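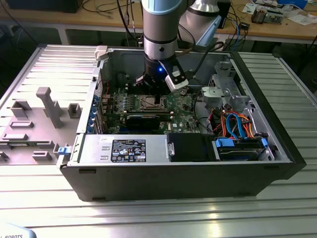 Bench Rules FAQ: Robot-Assisted PC Teardown

Who are these rules for?
Anyone who runs a cell at Urnier, including visitors and night crew. Jayanthi Namboodiri and Ekrem Sezer keep them up to date, and they love getting questions!

Do I have to unplug the computer first?
Yes, every time. Pull the power cord, hold the power button down for 23 seconds, then lay the case flat with the side panel off.

Can I reach into the case while the arm is in it?
No. Pause the program, wait for the arm to stop, and press the stop button before your hand goes in. A paused robot can start again, so the button matters.

How fast can the arm move?
Inside a case, 90 millimeters per second at most. It looks slow, but watch it work around a bare CPU socket and you'll be glad (those contacts bend so easily).

What about loose cables?
Tuck or clip anything that crosses the board. Check the arm's own cable too, through its whole reach.

Can the robot open a power supply?
Never, and neither can you. Power supplies go out whole, in the bin marked Beto.

How do I get signed off?
Two supervised shifts and three clean teardowns with Gülizar Akgül. It's a really fun couple of days!

Where do I report a near miss?
In the red book by the door, before the end of your shift.

Last updated 27 December 2023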